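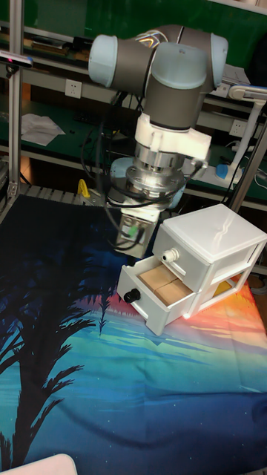
Enunby open afternoon, who went?

Posted by annag_leckie
Evening all. I finally got myself along to the open afternoon at the Enunby workshop and thought I'd write it up for those who couldn't make it, as it was a lovely few hours and I've been boring my family with it ever since. I got there for two o'clock and didn't leave until they were putting the cups away!

The talk came first (Jean Lindsay, very clear, no slides, thank goodness) and then we went round the benches in small groups. My favourite by a mile was the arm with the little white drawers. I'd expected big factory stuff, and there was this great long arm bending down over a two-drawer cabinet you could keep hairgrips in, on a tropical sunset tablecloth with palm trees. I stood there for ages. Jean told us they'd logged 1,260 tries at drawers and lids since March, which made me feel better about my own progress with the sewing machine.

Entry was free, tea was 70p, and the scones went early.

Reply from tokholm_uldis
Thank you for this Annag, a nice read. I was in the group after yours, I think. I must be the grump, though. I enjoyed the day, but I came away wondering what a drawer proves. My father worked at Tokholm when the first welding arms came in, and those did a full shift's work from the first week. Opening a drawer is something my granddaughter managed before she could walk.
Uldis Zariņš

Reply from gilang_s
Uldis, I'd gently disagree! A welding arm is told exactly where everything is and the part turns up in the same spot all day long. A drawer in somebody's house never does. Look at that cabinet as well: white knob on the top drawer, black knob on the bottom one, and the side is see-through enough that you can just make out something yellowish in the back. Plenty there to muddle a camera. And the cloth has wrinkles in it and a pattern that goes from navy to orange to turquoise. I'd call that harder than a weld, even if it looks like less.

Reply from tokholm_uldis
Harder for the machine, yes, I'll give you that. Harder isn't the same as useful. I asked the young man on the bench when one would be in my kitchen and he laughed, kindly.

Reply from mhairi_m
I'm with Gilang on the drawers but with Uldis on the day itself, a bit. Our group had 40 people in it by the end and I saw mostly the backs of heads. At the Daltura one they gave out timed tickets and everybody got a proper turn at the front. I did like the roller conveyor behind the table, it took me straight back to my summer at the Buchanan parcel depot. Did anyone find out what the tan block in the bottom drawer was? It looked like cardboard to me, with a seam along the top.

Reply from annag_leckie
I took it for two bits side by side, Mhairi, but I never asked, I was too busy looking at the tablecloth. Sorry about your group! Jean said they'd planned for 100 all day and had that many by three. I've emailed her to suggest tickets and will post here if she writes back.

Reply from gilang_s
Put me down for the next one, and I'll bring scones.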